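6. Installing the Caton under-sink water filter

Read this section to the end before you close the water. The work takes one person less than one hour. You need an adjustable wrench, a small bucket, a dry cloth and the mounting screws from bag B.

CAUTION: Connect the filter to the cold water line only. Hot water damages the cartridge and the seals.

6.1 Mounting the bracket

1. Choose a place on the side wall of the cabinet. Leave 280 mm free from the bottom of the bracket to the cabinet floor, so that the cartridge can be taken out later.
2. Hold the bracket level and mark the two holes with a pencil.
3. Drive the screws in, but leave them a little loose.
4. Hang the bracket on the screws and tighten by hand.

6.2 Connecting the hoses

1. Close the cold water valve under the sink. Open the faucet and wait until the flow stops.
2. Put the bucket under the valve and disconnect the faucet hose.
3. Screw the Kopecký adapter on the valve. Do not use sealing tape here, the rubber washer is enough.
4. Push the blue hose into the side marked IN, up to the line on the hose. Pull it gently. It must not move.
5. Connect the white hose from the side marked OUT to the faucet hose.

Note: If a hose was cut with scissors, cut it again with a sharp knife, straight across. An oval end will leak.

6.3 First use

1. Insert the cartridge and turn it right until it clicks.
2. Open the valve slowly, half a turn at first. Check each joint with the dry cloth.
3. Let the water run for 11 minutes. Gray water at the beginning is normal carbon dust.
4. Change the cartridge after 2000 liters or 200 days, whichever comes first.

If a joint still drips after tightening, close the valve and see section 9. For the older Erkham valve, ask for the long adapter.
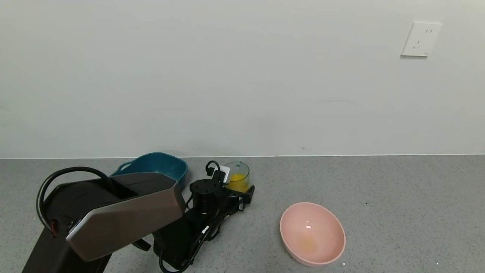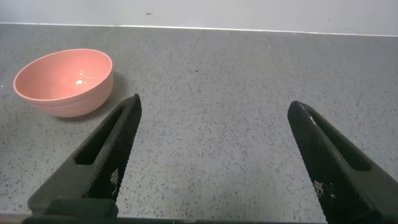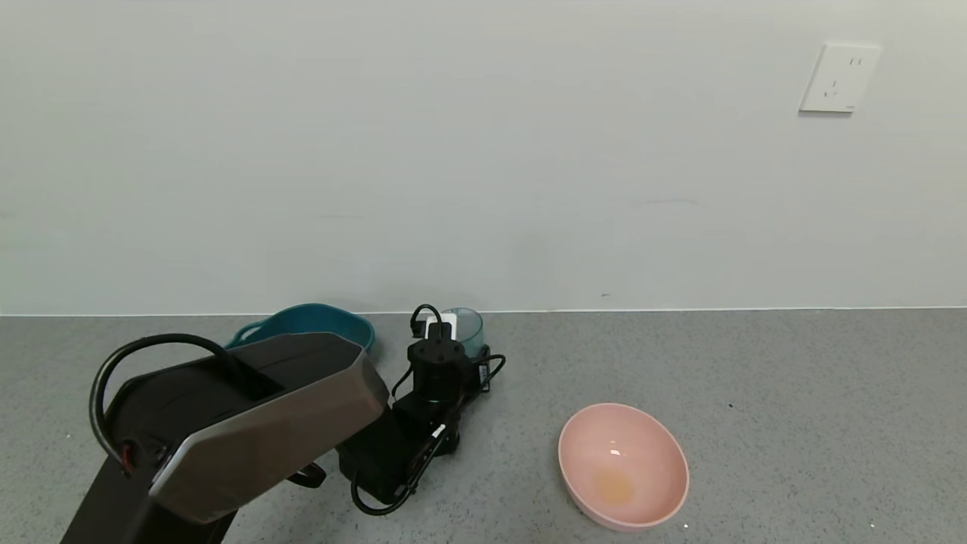 Tatiana Brabec
Technical Writer, Lumthorpe
Last revised Nov 12, 2018

6.4 If you go away

Close the valve when the house will be empty for more than one week. After you return, run the water for five minutes before drinking. In an unheated house, take out the cartridge in October and empty the hoses. A cartridge which was frozen must not be used again, even if it looks good from outside.

Keep the spare washers in bag B together with this manual.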